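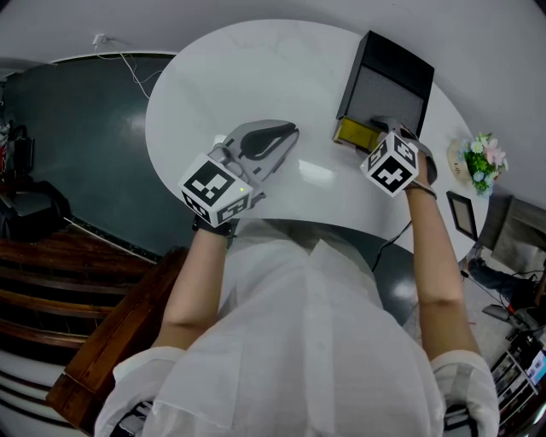
More data fixes everything, Suria keeps telling us, and if the policy fails on a new table you go and record on more tables. I used to nod at that. So, slide 2, and slow down here.

What we asked for: one small task, done by hand with a pair of grippers, over and over. The Skilosov plan said 2000 examples. We had 231 when I started looking at them properly.

- Say what an "example" is. One attempt, start to finish, both hands tracked.
- Then ask the room who checks them. Wait. Let it be awkward.

Of the 231, I watched 20 end to end. In 3 the person changed their mind halfway through a reach and went in from the other side. Those were labeled good. Maybe they are good. I can't tell you, and the label can't either. 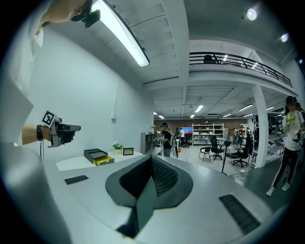
The other thing that bothers me is the people. They get skilled at the tool very fast, and by Wednesday afternoon they move like the tool wants them to. Is the model learning the task, or learning tired experts? Follel's loss curve looks the same either way - I have asked.

Next slide, the Paisan comparison. Don't oversell it. Same task, fewer examples, stricter checking, slightly better result on one table. One table! Say that twice.

If time is short, skip the cost slide and go to questions. Someone will ask about simulation. Answer: haven't tried it, wouldn't trust it yet.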